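Workshop Notebook, Stationery and Small Stores
Entry: February, opened 9:40 a.m.
Kept by: Sabina Saha
Last updated: February, 4:15 p.m.

This site uses cookies to keep you signed in to the notebook. Accept / Manage settings

Purpose of the entry

This entry records the second attempt at a fixed arrangement for the small storage boxes used at the shared bench. The first attempt, entered last month by Prasanna Begum, placed the boxes loose on the shelf under the window and relied on users to return each one to its place. The arrangement lasted 17 days. By the end of that period two boxes were in the drawer with the hand tools, one was in the kitchen, and a further box was found under the Turnik catalogs on the side desk.

The present arrangement uses a tray. It is intended for the main bench only. The Ronura cabinet is outside the scope of this entry and remains under Nilmini Mridha.

Background

The department keeps its small consumables (refills, leads, clips, blades, erasers) in closed boxes of the pencil-case type. Bulk stock is held in the Anby cupboard and stood at 1,360 pieces at the last stock check. The boxes on the bench are topped up from that stock by whoever opens the room. Several colleagues reported in January that topping up took longer than using the materials, chiefly on account of looking for the boxes.

Tharindu Haque proposed a single open container that could be lifted off the bench in one movement when the surface is needed for cutting. A wire basket from Gazi was considered and declined. Its mesh base caught the corners of the boxes, and on two occasions a box tipped over as the basket was set down.

Work carried out

9:40 a.m. Bench surface taken over from the previous user. Boxes collected from the four locations given above and brought together.

10:05 a.m. Boxes opened, emptied and wiped. Contents sorted by type on a sheet of paper. Dried-out refills were discarded. One eraser had softened against the inside of a lid and had to be removed with a plastic scraper; the lid is marked but usable.

10:50 a.m. First trial of the tray. Boxes were laid crosswise, one above another from front to back. This used the depth of the tray poorly, and the box at the back could not be taken out without disturbing the one before it. Rejected.

11:15 a.m. Second trial. Boxes stacked in two layers. The stack was stable while the tray was still and shifted when the tray was carried to the sink and back. Rejected. Afroza Selvanayagam, who was present, observed that a lower box would in practice never be opened, and that colleagues would begin a new box of the same item in its place. I agree with this.

11:30 a.m. Third trial. Boxes placed side by side, each running from the back of the tray to the front. Every box can be lifted out on its own. The tray was carried the same distance as before and the row held its position. Adopted.

Lunch and stores delivery, 12:00 to 1:30 p.m. The delivery contained no items for this bench.

1:45 p.m. Order of the boxes discussed with Prasanna Begum. It was decided to arrange them by appearance, so that a returned box may be matched to its place by a person who has not read the list. The teal box stands at the left, the two frosted boxes together in the middle, and the black box at the right. Labels will not be applied for the time being. The frosted lids let a little of the contents show through, and the teal and black boxes are distinct enough by color. 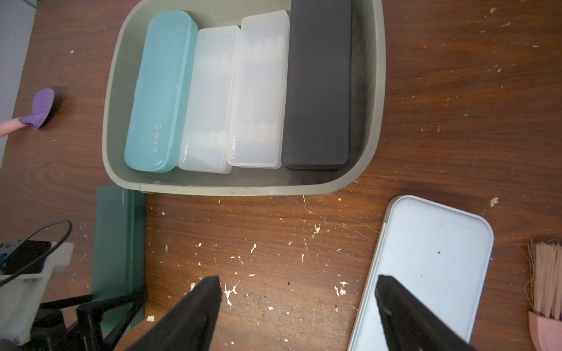 Bench arrangement, third trial. Row of four in the gray-green tray; dark green box in front.

Observations

The row does not fill the tray. A strip of floor remains free beside the black box, and I recommend that it be left so. A free strip gives the fingers room to take hold of the end box, and the others may then be eased along. Tharindu Haque would prefer to use the space for a roll of tape. The matter is left open until the arrangement has been in use for 40 working days.

The dark green box has no place in the row at present. It is of a similar kind to the two frosted ones and carries the same "nusign" name. Turning it crosswise at the front of the tray was considered, but that would block the others. It should be assigned either to the Anby cupboard or to a second tray — I have no strong view, provided that it is assigned to one of them.

The bench top itself requires attention. White flecks and crumbs are scattered over the wood and are easily carried into the boxes when the lids are off. The grain is dark, so they show plainly, and there is no good ground for leaving them. A dry brush should be used first and a damp cloth afterward.

Items outstanding

Brush down and wipe the bench top before the tray is put into regular use. (Saha)

Decide the place of the dark green box. (Begum, Saha)

Inform Nilmini Mridha that the Gazi basket is free for other use, with a note on the mesh base.

Enter the order of the boxes on the card inside the cupboard door. Left to right: teal, frosted, frosted, black.

Colleagues who move the tray are asked to return it to the same bench and to initial the card. Remarks on the arrangement may be added below this entry.

2 comments
Shared 0 times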